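Kivallow Publishes Results of Household Gripper and Camera Comparison

Lint roller refills, bottle caps and pillowcases put three grippers and three camera positions to the test

ZOSTSTEAD, June 1, 2023 - Kivallow today released the full results of its spring comparison of robot grippers and head cameras for work around the home. Over 18 working days in May, the team ran 869 trials on nine everyday chores, and the write-up, trial logs and scoring sheets are now free to download from the Kivallow website.

The comparison took in three grippers. The first is a plain parallel-jaw model that the team has used since its earliest projects. The second is the Utton, a two-finger gripper with soft pads that give a little when they close. The third is the Krasniqi, a three-finger hand with a thumb that swings across to meet the other two. All were mounted on the same pair of arms with the same controller, so that a dropped object could be put down to the gripper and not to a change somewhere else.

"We wanted chores that people do without thinking," said Chiamaka Nwankwo, who led the comparison. "Anyone can pick up a wooden block. Ask a gripper to handle a paper roll with glue on the outside and you learn a lot about it in one afternoon!"

Each chore was first done by a person, with the view taken from head height, and those recordings served as the yardstick for the machines. Watching them back changed the test plan more than once. The lint roller chore was meant to be a simple one-handed lift, but it grew into a two-handed job when the team saw how much of the work happens at the ends of the roll. 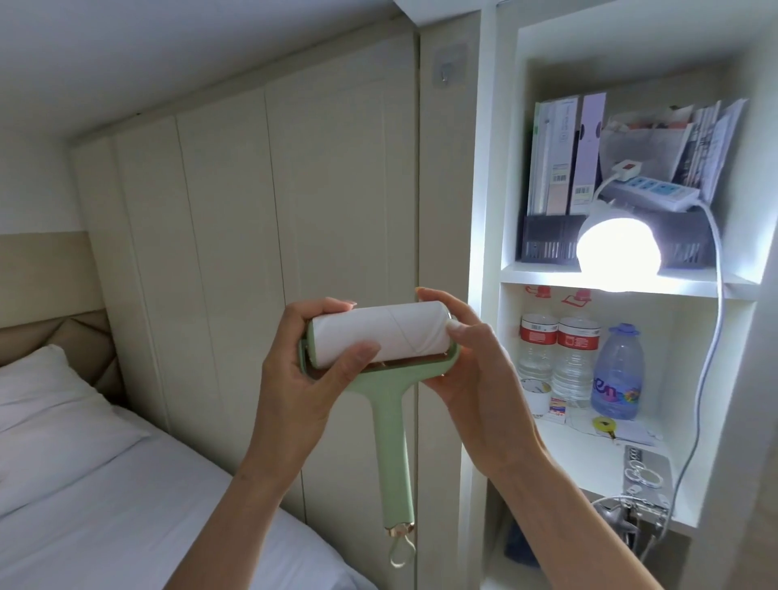
Two hands on the sticky-paper roll of a lint roller, seen from head height. A faint diagonal seam crosses the paper near the right hand.

The seam became one of the most talked-about details of the whole comparison. To peel a sheet, a gripper has to find the edge of the paper, get under it and pull without turning the roll. White paper on a white roll gives a camera very little to go on, and a bright lamp in the background makes things harder still.

The Utton came out ahead on lint rollers. Its soft pads held the roll steady without crushing it, though they also stuck to the paper and had to be wiped down between runs. The Krasniqi was slower at peeling but clearly the best on bottle caps, where its thumb could keep turning while the other fingers held on. The parallel jaws did better than anyone on the team expected with folded cloth. They also needed the least setup time, and Nwankwo says they will stay on the bench.

Camera position turned out to matter as much as the choice of gripper. The team tried a head mount, a wrist mount and the two together. The head mount was good for finding an object and planning the reach, but a gripper often hid the very edge it was trying to pinch. The wrist mount saw that edge well and lost track of nearly everything else. Using both gave the steadiest results on seven chores. On the remaining two, pillowcases and coat hangers, cloth kept falling over the wrist camera and the head mount did better alone.

"I went in sure that the third finger would win everything," Nwankwo said. "It didn't, and I'm happy about that. Now we have a real question to work on - how much of this is the hand, and how much is what the hand can see?"

Some gaps remain. The controller was tuned first for the parallel jaws, and the team believes the Krasniqi may have lost time because of it. Thin metal parts, clear plastic and anything that dangles, such as a hanging loop, were left out of the scoring. Runs stopped by a cable snag are listed in the logs but do not count toward the totals.

A second round is planned with the controller tuned separately for each gripper. It will repeat the lint roller and bottle cap chores and add tape measures, adhesive wall hooks and small cardboard boxes. Labs that would like to run the same chores on their own equipment can write to the team for the setup notes and object list.

About Kivallow
Kivallow is a robotics workshop in Zoststead that tests arms, grippers and cameras on household tasks and publishes what it finds.

Media contact
Chiamaka Nwankwo, Kivallow, Zoststead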